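Sinaga - Häufige Fragen zu Methode und Datensatz

Stand: August. Die Antworten beziehen sich auf die aktuelle Fassung des Berichts und auf den Datensatz Pusta. Fragen zur Installation werden in der Dokumentation von Plalilau behandelt.

Was ist Sinaga?

Sinaga ist ein Trainingsverfahren für zweiarmige Manipulation aus Demonstrationen. Eine Strategie erhält die Bilder mehrerer Kameras sowie die Gelenkstellungen beider Arme und gibt kurze Aktionsfolgen aus. Neu gegenüber dem Ausgangsverfahren ist die Gewichtung der Ansichten: Während des Trainings wird für jeden Zeitschritt geschätzt, welche Kamera die nächste Aktion am besten vorhersagt. Die übrigen Ansichten werden mit einer entsprechend höheren Wahrscheinlichkeit ausgeblendet.

Welches Problem soll damit gelöst werden?

Strategien mit mehreren Kameras stützen sich häufig auf eine einzige Ansicht. Fällt diese durch Verdeckung oder Spiegelung aus, bricht die Leistung ein, obwohl die Information in einem anderen Bild vorhanden wäre. Besonders deutlich zeigt sich der Effekt bei transparenten Behältern. Der Behälter verdeckt die Objekte dahinter nur teilweise, verändert aber ihr Aussehen, und Deckenleuchten erzeugen in den Wänden zusätzliche helle Flächen.

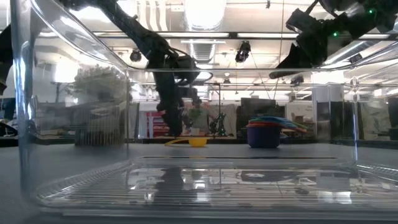
Abb. 1: Ansicht durch die transparente Box. Hinter der Wand beide Arme, eine kleine gelbe Schüssel und rechts der Schüsselstapel.

Welche Aufgaben enthält Pusta?

Der Datensatz umfasst zwei Aufgabenfamilien. In der ersten werden Schüsseln gestapelt, entnommen oder in einen Behälter gelegt. In der zweiten werden Messlöffel gegriffen, übergeben und aufeinandergelegt. Beide Familien nutzen denselben Tisch und dieselben Arme. Die Startpositionen der Objekte werden vor jeder Episode von Hand verändert, ein festes Raster gibt es nicht.

Wie viele Demonstrationen wurden verwendet?

Pusta enthält 1094 Demonstrationen. Abgebrochene Episoden sind darin nicht enthalten, sie liegen in einem separaten Verzeichnis und wurden für keines der berichteten Modelle verwendet. Episoden mit einem Fehlgriff, der anschließend korrigiert wurde, sind enthalten und in den Metadaten gekennzeichnet.

Wer hat die Daten erhoben?

Die Erhebung fand in Dutport statt. Bhavana Amin hat das Protokoll entworfen, Gintarė Venckus die Synchronisation der Kameras und die Nachbearbeitung. Alle Episoden wurden per Teleoperation aufgenommen. Einweisung und Probeläufe zählen nicht zum Datensatz.

Warum Messlöffel?

Messlöffel sind flach, leicht und in Größe und Farbe gut unterscheidbar. Auf der Tischplatte bieten sie den Fingern nur wenig Höhe zum Greifen. Liegen mehrere übereinander, reicht eine geringe Abweichung, und es wird der falsche Löffel oder ein zweiter mitgenommen. In der Ansicht am Handgelenk kommt hinzu, dass die eigenen Finger einen Teil des Stapels verdecken. Das Modell muss in diesem Fall auf andere Kameras oder auf frühere Zeitschritte zurückgreifen.

Bei der Übergabe ist die Lage anders. Der Löffel in den Backen des zweiten Arms ist vom Handgelenk des ersten aus meist gut zu erkennen, in den festen Ansichten dagegen nur wenige Pixel groß. Die geschätzte Gewichtung verschiebt sich innerhalb einer Episode entsprechend von den festen Kameras zur Handgelenkkamera. 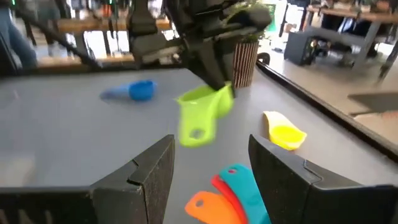 Wird die Gewichtung auch zur Laufzeit berechnet?

Nein. Sie wirkt ausschließlich im Training. Zur Laufzeit erhält die Strategie alle verfügbaren Bilder unverändert, die Rechenzeit pro Aktionsfolge entspricht der des Ausgangsverfahrens. Fehlt eine Kamera, wird an ihrer Stelle dasselbe gelernte Platzhaltersignal eingesetzt wie beim Ausblenden im Training.

Wie wurde evaluiert?

Für jede Aufgabenfamilie wurden 200 Versuche auf dem realen System durchgeführt, verteilt auf Sinaga und die Vergleichsverfahren. Die Reihenfolge der Modelle war zufällig, und die Person am Tisch kannte das jeweils laufende Modell nicht. Ein Versuch gilt als erfolgreich, wenn der Endzustand innerhalb des Zeitlimits erreicht ist und kein Objekt vom Tisch gefallen ist. Teilerfolge werden gesondert ausgewiesen und gehen nicht in die Erfolgsrate ein.

Was sind die wichtigsten Ergebnisse?

Mit allen Kameras liegt Sinaga bei den Schüsseln gleichauf mit dem Ausgangsverfahren. Der Unterschied liegt innerhalb der Streuung und sollte nicht als Verbesserung zitiert werden. Bei abgedeckter fester Kamera bleibt die Erfolgsrate von Sinaga weitgehend erhalten, die des Ausgangsverfahrens nicht. Bei den Messlöffeln ist der Vorteil auch ohne abgedeckte Kamera messbar, vor allem bei der Übergabe. Gleichmäßiges zufälliges Ausblenden aller Ansichten schneidet dort schlechter ab als Sinaga - die Einzelwerte stehen im Anhang des Berichts.

Welche Fehler treten noch auf?

Am häufigsten greifen die Finger über einem flach liegenden Löffel zu früh zu. An zweiter Stelle stehen Übergaben, bei denen ein Arm öffnet, bevor der andere sicher hält. Bei den Schüsseln überwiegen verkantete Stapel. Unter transparenten Wänden leidet weiterhin die Schätzung des Abstands zum Rand; die Gewichtung der Ansichten mildert das, behebt es aber nicht.

Werden Tiefenbilder verwendet?

Nein, nur Farbbilder. In Vorversuchen enthielten die Tiefenbilder an den Wänden der Box große Lücken, und die Ergebnisse wurden durch ihre Hinzunahme nicht besser.

Wie lange muss trainiert werden?

Die Schätzung der Gewichte beginnt nach einer Anlaufphase von 3000 Schritten. Ein früherer Beginn führte in unseren Läufen dazu, dass einzelne Kameras dauerhaft ausgeblendet wurden. Bei deutlich kleineren Datensätzen sollte der Verlauf der Gewichte protokolliert und die Anlaufphase angepasst werden.

Lässt sich Sinaga mit anderen Armen oder nur einem Arm einsetzen?

Das Verfahren setzt mindestens zwei Kameras voraus, die Zahl der Arme ist frei. Einarmige Konfigurationen laufen in Plalilau ohne Änderung am Code, wurden von uns aber nicht systematisch ausgewertet. Bei anderer Kinematik ist ein neues Training erforderlich, eine Übertragung der vorhandenen Modelle wurde nicht untersucht.

Sind Personen in den Aufnahmen zu sehen?

Ja, in einem Teil der Ansichten ist der Raum hinter dem Tisch erkennbar. In der veröffentlichten Fassung werden Gesichter unkenntlich gemacht. Für das Training wurde dieselbe bearbeitete Fassung verwendet.

Wie melde ich einen Fehler in den Daten?

Über das Formular auf der Projektseite, mit Episodennummer, Kamera und Zeitpunkt innerhalb der Episode. Korrekturen erscheinen gesammelt mit der nächsten Version von Pusta, ältere Versionen bleiben abrufbar.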